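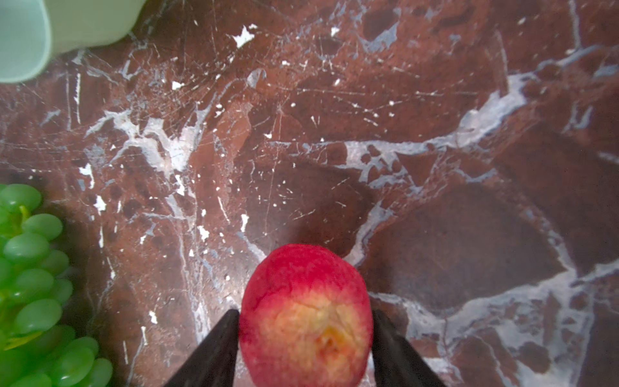

Selon Sylvain Aubert, la pomme de Sestmont se reconnaît les yeux fermés, au parfum de la peau d'abord, puis au bruit de la première bouchée. Le mot revient souvent dans la vallée et il résume assez bien l'attachement que suscite cette vieille variété de pomme à couteau, cultivée sur les terrasses calcaires qui dominent le village de Sestmont.

La Sestmont (ou rouge de Sestmont, parfois « sestmonde » dans le parler local) est une pomme de petit calibre, à maturité tardive, appréciée crue, séchée ou cuite au four. Longtemps réservée à la consommation des familles, elle connaît un regain d'intérêt tout à fait réjouissant auprès des pépiniéristes et des cuisiniers !

Étymologie et appellations

Le nom vient de la commune, mais les anciens catalogues en donnent plusieurs formes. On trouve « reinette de Sestmont » chez les pépiniéristes de la plaine, appellation trompeuse puisque la peau n'a pas le grain rugueux des vraies reinettes. À Hamel, le bourg voisin, on dit simplement « la rouge ». Une forme proche, la Tosar, a longtemps été confondue avec elle ; plus acide, elle fleurit plus tôt et se garde moins bien.

Histoire

La culture du pommier dans la haute vallée est ancienne et doit beaucoup à la forme du terrain. Les terrasses, trop étroites pour les céréales, accueillaient des arbres de plein vent sous lesquels on faisait pâturer les moutons. Chaque hameau avait ses greffons, échangés à la sortie de l'hiver lors de la foire de Hamel, et c'est par ces échanges que la variété a gagné les deux versants.

Un inventaire dressé à l'échelle du canton dénombrait 1 381 pommiers de plein vent, toutes variétés confondues, dont une belle part de Sestmont. L'exode rural et l'arrachage des haies ont ensuite fait fondre les vergers. Les arbres rescapés se trouvaient pour la plupart en bordure de chemin ou derrière les granges, là où ils ne gênaient personne, et certains portent encore des greffes superposées, avec trois variétés sur un même tronc. Un régal pour l'amateur de pomologie !

Description

L'arbre est vigoureux, à port étalé, avec des rameaux qui retombent sous la charge. Il fleurit en avril, ce qui le met généralement à l'abri des premières gelées mais rarement des dernières. Les fleurs, rose vif en bouton, pâlissent en s'ouvrant.

Le fruit est arrondi à légèrement ovale. La peau, fine, va du jaune crème au rouge cramoisi selon l'exposition. La chair est blanche, serrée, croquante, avec une acidité franche qui s'adoucit en cave, et des arômes qui rappellent la rose et l'amande (les avis divergent sur l'amande, mais la rose est magnifique).

Culture

La Sestmont n'est pas autofertile. On lui associe volontiers l'Undesari, dont la floraison coïncide presque exactement avec la sienne et qui attire merveilleusement les abeilles. Sur porte-greffe franc, la mise à fruit demande de la patience ; sur sujet plus faible, elle intervient plus vite mais l'arbre réclame un tuteurage permanent.

La taille se limite à l'éclaircie du centre, en janvier, par temps sec. La variété résiste bien à la tavelure et craint surtout le chancre dans les sols lourds. Elle alterne nettement : une année d'abondance est suivie d'une année maigre, à moins d'éclaircir les jeunes fruits en juin.

Récolte et conservation

La cueillette a lieu en octobre. Le fruit se détache d'un quart de tour, avec son pédoncule, et se pose sur des claies sans en toucher un autre. Il atteint son meilleur goût après 14 jours de repos au frais, et se conserve ensuite jusqu'au printemps.

Usages

Au four, la chair tient admirablement et ne s'effondre pas. La recette la plus connue, la pomme à la braise, se prépare avec du beurre, du miel et une pincée de sel. Les rondelles séchées, enfilées sur une ficelle, passent 24 heures près du poêle avant d'être rangées en bocal. On en tire aussi une gelée claire, superbe avec un fromage de brebis, et un jus trouble que l'on boit chaud les soirs de veillée.

Voir aussi

Undesari (pomme)
Tosar (pomme)
Foire aux greffons de Hamel
Verger de plein vent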